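Bullum remote demo sessions - FAQ

Last edited 20/03/2021 by Younes Gaber. If something's out of date write to the Filali desk, don't fix it yourself in your own copy.

Quick one before the rest: this is for people driving the arm from home or from the Witia room. Hand guiding has its own part near the bottom.

What am I being asked to do?

Show the robot a task by doing it yourself through the controller. Your moves get saved, the model trains on them later. One try = one demo, start to finish.

Do I need to know robotics?

No. Most of our best drivers came off the support line. Decent internet, a headset or a 3D mouse, a bit of patience.

Sim or real arm?

Sim first, everybody. You get on the real arm after 51 clean demos in sim. Not 51 attempts. Clean ones.

What counts as clean?

Task done, nothing knocked off the table, no long stall in the middle. Small wobbles fine. A pause to think is fine too if it's short. If you had to reach for the reset key it's not clean, hit Discard.

I messed up a grasp but got it on the second try. Keep or discard?

Keep. We want those, the model needs to see a recovery. Just don't do it on purpose, faked misses look fake and Teodoro will find them.

How long is a session?

Three blocks with a break after each. Don't skip the breaks. Demos from tired people get slow and twitchy and we end up dropping half of them anyway.

How many demos do we need in total?

1000 for the desk task this round. We had 284 accepted at last count. So yes, there's room for you.

What does the desk task look like?

Table, open laptop, pen, red pencil, a little dark ring, and one tall gray thing on the left. Your written instruction shows up in the side panel when the block starts and tells you which item to move and where. Read it every time, it changes.
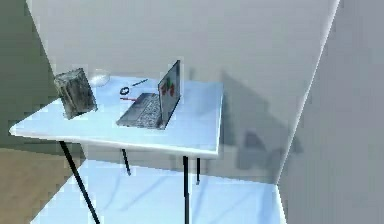
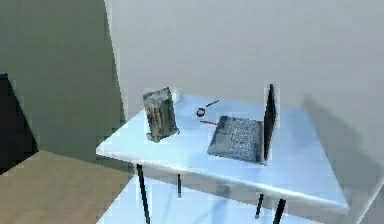 Desk task in sim, laptop open, small items between it and the tall gray object.

Why is the pencil so hard to grab?

It's thin and it's close to the laptop base. Come down from above, slow, fingers across the pencil and not along it. If you come in from the laptop side you'll bump the laptop. Switch to fine mode (hold the side button) for the last bit.

And the ring?

Pinch one side of it. Trying to grab the whole thing from outside works maybe one time in ten and it skids.

Can I push things instead of picking them up?

If the instruction says move, pushing is OK. If it says pick up or put in, you have to lift. Half the rejected demos in September were people shoving a pen when the panel said pick up.

What if I touch the laptop?

Brush it, no problem. Shift it so it's clearly turned from where it was, discard.

The white bowl is hard to see. Is that a bug?

White on white, known. From some views it nearly disappears behind the tall object. Change view with the V key before you commit to a drop. Brighter bowl material is on the list, no date.

Which view should I use?

Whichever, and you can switch mid-demo. The recording saves all the views no matter what you're looking at. Most people approach from the high angle view then go to the wrist view to close the fingers.

Things look blocky on my screen.

Stream quality drops when your connection does. Training data is rendered again on our side at full quality so don't worry about it, unless you can't tell the pen from the pencil. Then stop and restart the client.

There's a delay between my hand and the arm.

A bit is normal. If it's bad enough that you overshoot every time, close the other tabs, get off wifi, try again. Still bad, pick the Dratia server in settings.

The arm froze.

Joint limit, probably. Back out the way you came in. If that does nothing, reset and discard. Don't spin your wrist around hoping, it saves all of that as part of the demo.

Do I have to go the same way every time?

Please don't! Vary it a little. Different approach, different order if the instruction leaves it open. Just be sensible, no scenic routes.

What about hand guiding?

That's on site only and only with the real arm. You hold the arm above the gripper, squeeze the enable handle and walk it thru the motion. Let go and it stops. Stand to the side, never between the arm and the table. Two people in the room always, one with a hand near the stop button. Book with Teodoro Tovar.

Is hand guiding better than remote?

Smoother paths, but slower to collect and your arm ends up in the camera views. We use it for tight insertions. Remote for everyhing else.

Who looks at my demos?

Teodoro checks your first batch one by one, after that it's spot checks. Rejected ones come back with a short note. Not a grade, don't take it personaly.

Can I see what the robot learned from mine?

Not yours alone, the whole set gets trained together. Rollout clips go up on the Bullum page when there are new ones.

Lost my login.

Filali desk. Include your driver number.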